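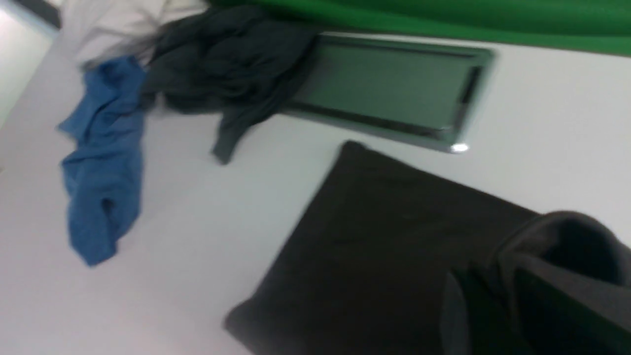
Ticket 1017 was opened in August for lint and color transfer on cloths coming out of the small linen service, sorted by hand on the white table. The complaint was that white cloths were reaching the folding shelf with gray fuzz on them, and that some had picked up a faint blue cast. Sorting practice was checked first. White, charcoal and blue cloths were lying crumpled together on the white surface, the charcoal one lapping over the white one and also over a corner of the metal tray, with the blue one against it. Contact of that kind between colors is enough to move loose fiber from one cloth to the next, so the sorting step stayed on the list of suspects for the rest of this log.

Status: closed
Priority: normal
Category: textiles / sorting and laundering
Site: Prorkov, linen room
Equipment: Wirnis front-loading washer, Daza vented dryer
Detergent: Raken liquid, unscented

Reported symptom

Gray lint on white cloths after drying. Heaviest along hems and in corners. Does not brush off dry. Comes off with a damp hand or a strip of tape. Second symptom, less frequent: pale blue tint on white cloths, uneven, strongest where the cloth had been folded over on itself.

Not affected: green cloths, which are kept on their own shelf and washed once a week in their own load.

Initial questions to reporter and replies

Are the whites washed separately? Yes, according to the posted sheet.
Are new cloths prewashed? The charcoal ones were. The blue ones were not, as far as the reporter knew.
Has the detergent changed? No.
Has the load size changed? Yes. Two half loads had been combined into one full load to save time in the evening.
When was the dryer screen last cleaned? After every load. When was the washer drain filter last cleaned? Unknown.

Entry 1, 9:40 a.m.

Opened the drain filter on the washer. Removed a mat of gray fiber, a shirt button and a twist of blue thread. Filter housing was slimy at the back. Rinsed, brushed, refitted, ran a short rinse with no load. No leak at the cap. The drum gasket also had gray fiber packed into the lower fold. Wiped it out with a paper towel until the towel came away clean.

Entry 2, 10:55 a.m.

Washed a load of whites only, warm, normal cycle, one measure of detergent. Dried on medium. Result: less lint than in the returned cloths, but not clear. Hems still carried short gray fibers. No blue tint.

Conclusion at this point was that the filter accounted for part of the lint. Fiber was still arriving from somewhere before the wash.

Entry 3, 1:15 p.m.

Looked at the hampers. The sheet calls for three: white, dark, green. Blue is not named on the sheet. People had been putting blue cloths wherever there was space, which meant white about as often as dark. This explains how a blue cloth could end up in a load that was logged as white.

Also checked the table routine. Used cloths are dropped on the table, shaken out, checked for stains and then sorted. When they sit in a pile before sorting, the charcoal ones shed onto whatever they touch. Pressed a strip of clear tape on a white cloth that had been under a charcoal one: dense gray fiber. Pressed a second strip on a white cloth taken straight from the shelf: a few fibers only.

Entry 4, 2:30 p.m.

Bleed test on the blue cloths. Wet one corner with warm water and a drop of Raken, laid it on a white scrap, put a weight on it and left it alone. After the timer ran out the scrap had a visible blue mark. Repeated with cold water. Mark was present but much lighter. Same test on a charcoal cloth left no dye mark, just fiber. Same test on a green cloth left nothing.

So there are two separate faults with two separate sources:

Lint: charcoal cloths, carried by table contact and by the fouled filter.
Tint: unwashed blue cloths, carried by mixed loads.

Entry 5, 4:05 p.m.

Washed all blue cloths alone in cold water. Rinse water was blue on the first cycle, pale on the second, clear on the third. Did not use vinegar or salt. Neither does anything dependable for a finished dye and both get suggested every time this comes up.

Washed the charcoal cloths alone, inside out where they have a seam, low spin. Dried alone on low with the screen cleaned halfway through. The screen was full at the halfway point.

Entry 6, next morning

Ran the stained whites. Soaked in warm water with oxygen bleach for the time given on the tub, then a normal wash. The tint lifted from all but 17 cloths. Those were moved to the floor-wipe bin and written off. The lint was gone from most of the rest. A few with fuzz in the corner stitching went through the dryer again on air only, which cleared them.

Stock on hand after the write-off is 512 cloths in all colors, which is above the reorder level. No order placed.

Changes made

1. Hamper sheet reprinted with four lines: white, blue, dark, green. Blue has its own hamper.
2. Cloths are sorted as they land on the table. No mixed piles. If the table is in use, cloths wait in the hampers.
3. The metal tray is for pins, buttons and anything else found in the cloths. Keep cloths off it. A pin caught in a fold goes into the drum.
4. New cloths of any color get two cold washes alone before first use.
5. Full loads are allowed for blue and dark. Whites go back to half loads. The full drum did not rinse well enough to carry fiber to the filter.
6. Drain filter on the Wirnis cleaned every 10 loads, logged on the card on the side of the machine.
7. Table wiped with a damp cloth between colors. A dry cloth moves the fiber around.

Verification

Tape test on white cloths from three consecutive loads after the changes. First load: light fiber on the hems. Second load: a few fibers. Third load: same as the second. No tint on any of them. The reporter compared them with an unused white cloth from the packet and accepted the result.

Open items

The charcoal cloths will keep shedding for a while. They have a brushed face and lose fiber at every wash. If the amount on the dryer screen has not dropped by the next filter check, consider replacing them with a flat weave. No supplier has been picked.

The dryer vent hose was not inspected. It runs behind the cabinet and the cabinet has to be moved to reach it. Airflow at the outside flap felt normal by hand, and drying times have not increased. Logged as a separate ticket.

The washer gasket has a small nick on the left side. Not leaking. Photograph it at the next filter check and compare.

Reporter comment, added after closing

Whites are fine. The blue hamper fills faster than expected and could be swapped with the green one, which is bigger and never more than half full.

Reply

Swapped. Labels moved. Sheet does not need to change.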